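About Brurkora

Brurkora sells used storage and workshop fittings to small firms, schools and allotment societies.

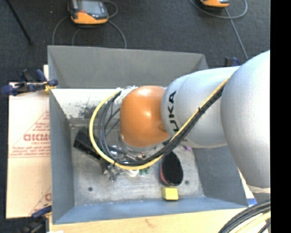
We started in one railway arch in Lernitz with a van and a stack of filing cabinets from a closed insurance office. We now have 17 staff and a warehouse of 3,000 square metres on the Bhat Road estate. Most of our stock comes from factories and offices that are moving or shutting down. We buy shelving, lockers, workbenches, trolleys and open rectangular metal bins, which are our best seller and go mainly to schools and garden centres. Everything is cleaned and checked before it goes on sale. Dents and scratches are noted on the ticket and the price takes account of them.

What we buy

We will look at any lot of ten pieces or more. Send us a list with sizes and a few photos, and we reply within five working days. If we agree a price, our own drivers do the dismantling and take away the packing. We don't buy soft furnishings, fridges or anything with a gas fitting.

What we sell

There are usually some 449 lines on the shop floor, from single coat hooks to full runs of pallet racking. Racking is sold with its load notices where we have them. Where we don't, it goes to scrap. Lockers come with two keys each, and we can cut more at the counter while you wait.

Drekora

In 2011 we took over Drekora, a paint shop two doors down. It resprays lockers and cabinets in any standard colour and also takes work from the public. Allow two weeks, or three in August when the schools send theirs in.

Visiting

The warehouse is open from 8 am to 4.30 pm on weekdays. Trade customers can load at the rear gate, but please ring first if you are bringing anything longer than a transit van. Parking at the front is free. Delivery within 25 miles is charged at a flat rate, and we quote for anything further.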